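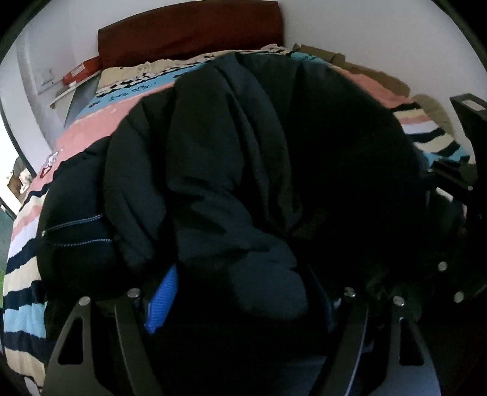
Washing a puffer coat at home, yes or no?

mastau_mike
January 23, 2021
OK so my winter coat smells like a campfire and the dry cleaner near me wants $30 to deal with it. Tag says machine wash cold. My sister says I'll wreck it. Has anyone here done this and lived to wear the coat again?

drollel
Do it! I wash mine every January (front loader, gentle cycle, two rinses) and it comes out great. Zip it up first. Use way less soap than you think, and skip the fabric softener.

Montoya_I
Gonna disagree. Washed a down one in my old top loader, the kind with the post in the middle, and it ripped a seam. Feathers everywhere, I was picking them out of the lint trap until spring. That was a $155 coat. Pay the cleaner.

drollel
Well yeah, that's the post, not the washing! Take it to a laundromat and use one of the big front loaders.

Montoya_I
By the time you've paid for the big washer and a couple hours of dryer you're not saving much though.

sostovness
Is it down or the polyester stuff? Makes a huge difference for drying. Poly is easy, low heat and you're done. Down takes forever, and you have to keep pulling it out and breaking up the clumps with your fingers. Tennis balls help. My dog hates the noise.

mastau_mike
Just checked, it's poly. Front loader too. Sounds like I'm going for it?

sostovness
Oh then you're fine. Empty the pockets, I once washed a whole pack of gum.

Montoya_I
Fine, fine. Still wouldn't do it with down. Try hanging it outside overnight first, that got most of the smoke out of mine.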